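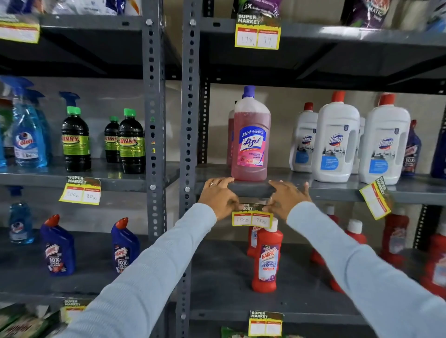
*Shelf edge, pink Lizol and white Domex, price tag with 150 and 75 on it.*

**2025-10-13, Junwood build notes**

Spent the whole morning on the stamina bug and I think I finally have it. If you sprint, open the inventory and close it again inside the same second, the regen timer restarts but the drain timer never gets told to stop. So you stand there perfectly still, losing stamina, until you fall over. I'd blamed the boots (they've got that weird weight modifier left over from January) and wasted an hour pulling them apart for nothing. Boots are fine! Sorry, boots.

Fix is in the player controller, checked in on the farnell branch. Please don't merge it yet, I still want to try it with a controller plugged in, the pause menu behaves differently there.

Other stuff from today:

- The Bakker quest can now be finished if you sell the lantern first. Before, he just stared at you forever.
- Wolves no longer follow you into the Idbridge tavern. I kind of miss it.
- Level 18 skill still gives the wrong tooltip. It says fire damage, it does poison. Text only, the numbers are right.
- Save files went up in size again and I don't know why. Dialogue flags maybe?

Then balance. Oh boy. I played from the bridge up to the quarry with a pure lockpick build, no combat skills at all, and it's miserable. There are 3 locked doors on that whole stretch and one of them opens by itself after the cutscene. If we let people put points in a thing we have to give them somewhere to use it. My vote is locking the toll house and the upstairs room at the mill, both already have interiors and loot so it's mostly placing a door and a difficulty value. The hammer build, on the other hand, walks through everything, and the stagger on the heavy swing lasts about 2 seconds, long enough to swing again. I knocked it down a bit and it still felt great, just less stupid.

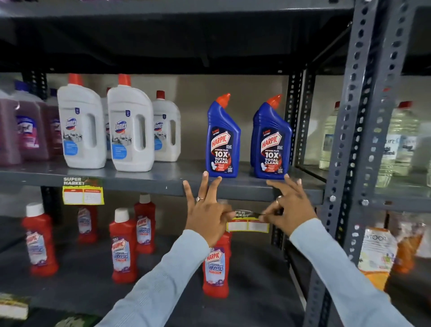
Shop interiors in Idbridge are next on my list, and they look fake. I stood in the general store for ages trying to work out what was bugging me, and it's the prop script, it puts every jar the same distance from the next one with every label dead square to the player. Stock on a real shelf doesn't sit like that. The purple-maroon bottles are crowded up together at the left, the third Domex jug is set further back than the big ones beside it, and then there's just a gap between the blue Harpics. So I want the script to clump things, push the odd one backward and skip a slot now and then. Also the underside of the shelf above should be nearly black and throw shade on whatever's under it, ours is lit like a dentist's office.

Tried a quick version with random offsets and got jars sticking halfway through the back wall, so it needs a clamp. Left the test scene in the sandbox folder if anyone wants to poke at it. It's ugly and it drops frames when you turn around fast, I haven't looked into that part.

Tomorrow: controller test on the stamina fix, the clamp, and that tooltip if I've got any brain left after lunch.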